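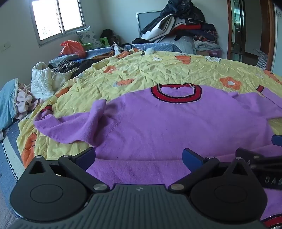
June is when I finally put the winter jumpers away, and every year I leave it a bit too long and end up doing the lot in one go on the bed. I used to just roll everything up and shove it in a drawer (my mum would have had words), but fleecy things come out in October with creases you could lose a coin in. So now I fold properly, one at a time, starting with the garment spread flat and the neck facing up. Anything with a contrasting trim, like the red on the collar and cuffs of the purple one, makes life much easier — you can match one cuff to the other and see straight away whether you've got it even.

My method is nothing fancy. Smooth the body out with the flat of your hand, bring one side in towards the middle, lay the sleeve straight down on top of itself, then do the same on the other side. After that it's hem up to the collar in two folds. Puffy jackets go in last, on top, because I can't bear to see them squashed! I've got 15 things done so far and there are still scarves hiding somewhere.

The bags I'm using came from the market at Didbridge, two big zip-up ones from the Bavivora stall, and they've lasted me since we lived over in Merberg. They slide under the bed if you take the corners gently. I put a bit of paper in the top of each one saying what's inside, which saves a lot of rummaging when the first cold morning turns up. 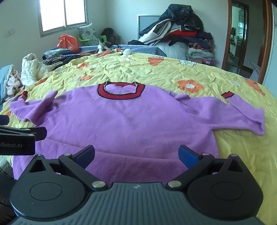
Should you wash jumpers before they go away for the summer?

Wash anything you've worn, even if it looks clean, and let it dry all the way through before you fold it. Old marks you can't see now have a habit of turning yellow by autumn, and a slightly damp sleeve will make the whole bag smell.

Next time I'll be having a go at the sock drawer, so if you've got a way of keeping pairs together that doesn't stretch the tops, do write in. I'm still on the balled-up method and my elastic is suffering for it.

409 shares 2 comments

Home | Newsletter | Past issues | Contact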